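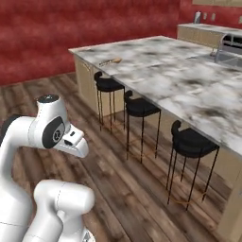
Forum > Home Tech > Chores and Gadgets > Will a machine ever wipe my worktops?

ridilach_rover
I've spent 20 years wiping down kitchens for a living and I'd love to hand the job over, but I can't see it yet. Give an arm a marble worktop with smudgy dark veins all over it and how does it know what's stone and what's spilt tea? Then there's the thing with the wooden-looking handle left near the end, which has to be picked up first, and three stools tucked under the overhang. My knees know all about stools.

Brennan393
Stools are the easy bit, they don't move. We've had an arm on the packing bench at Mudulach for 4 years and it's brilliant — same box, same spot, all day long. Put the box down sideways and it sulks.

teatowel_tam
That's a packing bench though. My kitchen's never the same two days running! I'd settle for one that could load the dishwasher without smashing a bowl.

Brennan393
Fair, but they practise in simulated kitchens now, thousands of goes. I reckon worktops by next June.

ridilach_rover
June?? I'll have a tenner on that. A pretend kitchen hasn't got jam in it.

vomora_vic
Bit harsh, you could put pretend jam in. I'm more bothered about price. I got quoted 1,427 quid for a secondhand arm and that was without anything on the end to hold a cloth.

teatowel_tam
I'll stick with the sponge then.

Last updated: March 8, 2019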